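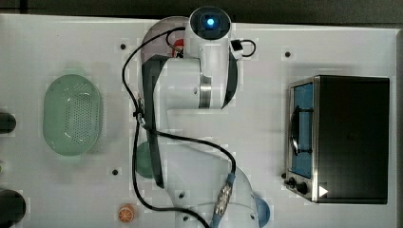 Right, toy kitchen thread, as promised to the three of you who asked. I have spent most of Saturday with play food and little pans and I have Opinions. 🧵

---

Background: I paid £39 for a job lot of play kitchen bits in June, collected it in two carrier bags, put the bags under the stairs and forgot about them. Then Manuela asked if she could borrow "the food" for her two and I had to admit I had no idea what was in there.

---

First thing I did was wash the lot. Washing-up bowl, warm water, a squirt of Dodura (the cheap green one), old toothbrush for the corners. Anything with holes in it takes ages. Anything with a battery flap doesn't go in the bowl, it gets a damp cloth and a stern look.

---

Also, squeezy toys. If it squashes and has a little hole underneath, don't dunk it! The water goes in and never comes out, and by August you've got something living in your plum. Wipe, dry, done.

---

Then I spread things out on the big white table, which I can recommend over the floor. On the carpet everything looks like one heap and you kneel on a carrot. On white you can see every scuff and every bit of old sticker.

---

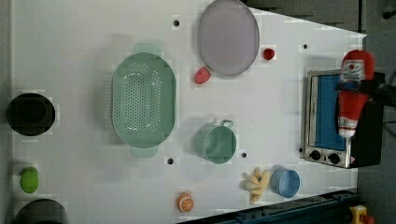
Some of the haul on the table. Colander envy is real.

---

So, the colander. Pale green, oval, two flat handles, rows of tiny holes. It is massive next to everything else. I love it. I would like one in my size please. If you're putting a play kitchen together from scratch, get a colander before you get a third frying pan, children will put absolutely anything in one.

---

Manuela's youngest wears hers as a hat, so there's that too.

---

The mint pot with the metal loop handle is the other favourite. Proper deep pot shape, so you can drop a whole banana bunch in and call it soup. Shallow pans are fine but they can't do soup, and in my experience every meal is soup until they're four.

---

Someone always asks whether it matters that nothing matches. I have a lavender-grey plate, black bowls, a light blue cup and a green pot and I think it looks great? My sister-in-law Rosalba bought the matching Engström set, all one shade of oatmeal, and it is very tasteful, and her daughter keeps asking where the red things are.

---

Red things, for the record: the strawberry. A little round one that I'm calling a tomato, although Dehua says it's a cherry and won't be moved. And the ketchup, which I'll come to.

---

I did a poll on the tomato/cherry question in my stories and got 130 votes, and it's a near dead heat, so thanks for nothing everyone.

---

Ketchup! It's a red squeeze bottle, white label, white cap, and it has been leaning on the toaster oven for most of the afternoon like it's waiting for a bus. I nearly put it in the "maybe" pile because it's bigger than half the food, but no. Ketchup stays. You need something to shake over the soup.

---

The toaster oven was the surprise. Silver metal frame, blue window, two black knobs on the front. I'd assumed the bags were all loose food and there it was at the bottom of the second one wrapped in a tea towel (nice tea towel as well, kept that).

---

It's the one thing in the lot I'd think about before handing over to a very small person. Metal edges, bit of weight to it, a warning label near the bottom corner. Read the label on yours before you pass it on. I'm keeping ours up on a shelf for when the bigger ones are round.

---

How I sorted, for those who like that sort of thing (me):

- pots, bowls and plates together
- fruit and veg
- bottles and packets
- "things that do something", so the oven, mainly
- mystery

---

Mystery currently contains a bright green oval thing. Lime? Bean? A very ambitious grape? Answers below please. I have it down as a lime because it went nicely next to the half orange with the white segment lines, and you could do a whole drinks stall with those and the blue cup.

---

Quick word on storage because I know it's coming. I tried one big tub with a lid and hated it, everything sinks and the strawberry is never seen again. I've now got shallow trays from Rivberg, the sort meant for cutlery. Pots on one, food on another. Kids can see what's in them, so they don't tip the whole thing out to find a banana. (They still tip it out. Less often though.)

---

Amedeo at work swears by drawstring bags on hooks and says you can hang them on the side of the play kitchen. If you've got hooks low enough for small arms, go for it. Ours are at coat height and I'm not drilling anything else this year – the last shelf took me two goes and a lot of filler.

---

Things I'd still like to find second-hand: a wooden spoon that fits the pot, a small loaf, and eggs in a box. I had eggs in a box when I was five and I've never got over them. Womik used to do a nice set, so if you spot one at a car boot, please shout and I'll send you the money.

---

Manuela's getting the fruit, the blue cup and the colander for a fortnight. I've told her the colander is a LOAN. I've also told her youngest, who nodded and put it straight on his head.

---

Edit as lots of you asked: yes, the £39 was for both bags, and no, I didn't haggle. Local selling page, a lady whose grandchildren had moved on to football stickers.

---

Second edit: the plum has been cut open. It was as bad as you think. Wipe, don't dunk.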